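Grandbridge play kitchen, bought for our playroom

I have wanted one of these since I saw it in a friend's hallway, and I'm so pleased we went for it. The worktop is what sold me: strips of pale tan and a lovely warm orange-brown, all wood grain, with a clear acrylic edge along the front. It looks like something you'd want in your own kitchen (I do, a bit!).

Putting it together took 40 minutes with a cup of tea. The instructions are pictures only and step 5 needs a second look, but everything lined up and the screws were all in the bag.
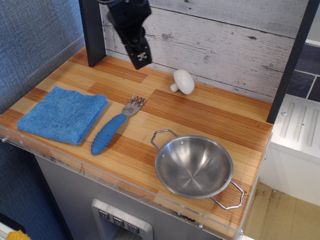
The backsplash is my other favourite. It has that whitewashed, weathered plank look with knots and cracks in it, and the dark grey posts on either side set it off nicely. The little steel pot with wire loop handles gets used more than anything else we own, mostly for soup, and soup can be anything from a toy mushroom to a sock.

Now the grumbles. The acrylic edge shows scuffs and dark smudges very easily, so keep a microfibre cloth handy. I'd also have liked a slightly deeper counter, as a pot ends up with a handle poking out past the corner once you've got a fork and a folded towel out too.

Still, I'd buy it again tomorrow. Five stars from me.

Reviewed 29 March 2019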